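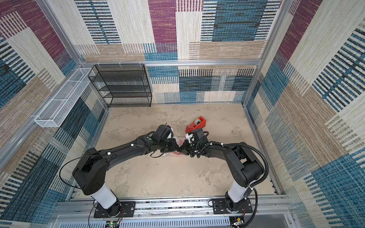 Delia Godoy wrote back that the column called "qty" means three different things depending on which notebook you're in, and that anyone who sums it will get garbage. She's right. Read the section on quantities before you do anything.

Carrasco Recipe Cards — README

What this is

Transcribed recipe cards and kitchen notebooks from households in Carrasco and nearby. 4000 recipes, one row each. Mostly baking and preserves, a lot of soup, hardly any fish (the fish notebook got wet before we borrowed it, most of it unreadable).

Typed up by Pilar Quezada, Dardo Palma and me. Spelling of dish names left as written. English titles are ours, added later, so don't quote them as if the cooks wrote them.

Files

recipes.csv — the main table
ingredients.csv — one row per ingredient per recipe, joins on card_id
units.csv — cups, spoons, "a glass", "the blue cup" etc
notebooks.csv — 19 notebooks, who lent them, rough decade
skipped.txt — 123 cards we gave up on, with a word or two on why

Everything UTF-8, comma separated. Excel will wreck the fractions. Turns 1/2 into a date. Import as text.

Columns in recipes.csv

card_id: notebook letter plus page. Not continuous, pages are missing.
title_orig: as written
title_en: ours
category: cake, bread, preserve, soup, meat, other. "Other" is too big, sorry
decade: from notebooks.csv, blank if the family wasn't sure
source_note: things like "from Aunt" or "radio" or a newspaper name
steps: full text, line breaks replaced by |
hand: 1, 2 or 3 for different handwriting in the same notebook. Guesswork past 2.

Quantities

Notebooks A to H: qty is the number on the card, unit is in its own column. Good.

Notebooks J to P: cook wrote weights for flour and sugar, counts for eggs, nothing for the rest. Blank means blank. It does not mean zero. Version one had zeros in there, if you have that copy throw it out.

Notebooks Q to U: qty is in money. Really. So many coins' worth of yeast, of parsley, of bones. Left alone, unit = "coin". We did not try to convert and please don't ask, prices moved too much.

No notebook I, looked too much like 1.

Oven temps

Almost none. "Slow", "strong", "bread oven after the bread". All in oven_note. Pilar started mapping these to degrees, stopped at 8 cards, the mapping is not in here.

Known problems

— duplicates across families. Same quince paste turns up over and over with one word changed. Kept them all, the changes are the interesting part. dup_group is filled in for cakes only
— notebook M pages were numbered twice, once in pencil. We used the ink
— "tsp" and "tbsp" got swapped in part of notebook D. Fixed most. If a cake wants a tablespoon of salt it's that
— some steps end mid sentance becuase the card does
— accents dropped in source_note, typing on the wrong keyboard

Privacy

Family surnames taken out of titles and steps. First names stay, the lenders were ok with it. A phone number may have slipped through in source_note, tell us and it goes.

Use

Free for anything non-commercial. Credit the collection by name. If you want to print a recipe in a book or sell it on a tea towel ask first, the notebooks still belong to the families and Delia Ojeda keeps the contact list.

Changes

February — zeros in J to P replaced with blanks, units.csv redone, six cards moved out of skipped.txt after Dardo had another go at the handwriting
Before that — first upload, no notes kept

Still to do

dup_group for preserves. Decades for Q and R. Stepan Hladun offered to check the soups against his own set, waiting on that.

Corrections: send card_id and the corrected line, nothing else needed.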